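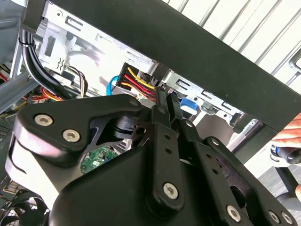

A day at the Hudley shared workshop

7/5/21
Reading time: 3 minutes
Print this page | E-mail this page

I'd been promising myself a trip to the Velthorpe open day for ages, and this year I finally got on the 32 bus and went (it stops right outside, which I only found out after walking from the station in the drizzle). Velthorpe is the shared workshop in Hudley, in the old tile showroom, and if you build anything at home and have run out of kitchen table you'll understand why I was excited!

You come in past the woodworkers, who had the best biscuits, and then there's a little metal shop with a lathe I wasn't allowed to touch. Fair enough. Upstairs is electronics and robots, and I'm afraid that's where I stayed until closing.

The build everyone was crowding round is called Ateş. It's an arm with a black gripper, all flat plates and linkage bars held together with silver hex-socket screws, and the idea is that one day it'll help take old computers apart for spares. Perihan Değirmenci started it in her spare room and moved it to Velthorpe when her family wanted the room back. She had an old case opened up and the gripper reaching right inside it, with its pointed tip very nearly on the cables, just under the big black power connector with the yellow and red wires. I held my breath, I really did.

If you've ever had your own hands in a PC you'll know what a rotten place it is to work. There was a thick black bundle of cables held with a tie, a light blue SATA cable looping down, thin brown and beige wires against the metal, and a whole nest of red, orange and yellow off to one side. I lose screws in there with ten fingers and a torch in my teeth, so I have every sympathy with a gripper.

Perihan says the cables are the hard bit. Metal stays where you left it, wires don't, and she'd sooner spend a month on cables than a week on anything else. She let me have a go at the controls for a bit. I was hopeless! I kept pushing when I wanted to pull, and she was very nice about it. We also got talking about linkages, and I came away with a page of scribbles about pivot points that I can now only half read.

The control software is called Biseo and it's all their own. I asked how many versions they'd been through and Perihan pulled a face and said 86, counting the ones that didn't start. They want Ateş unplugging a drive without help by September.

Some practical bits if you fancy going. Entry was £2, and tea was extra but came in a proper mug. The stairs are steep and there's no lift, so ring ahead if that's a problem and they'll bring things down to you. Wear something warm, the upstairs heater is more of an ornament. Parking looked grim.

I've put my name down for the soldering evening. My own arm at home is still in bits in a shoebox, and I've already ordered a bag of hex screws for it.

Print this page | E-mail this page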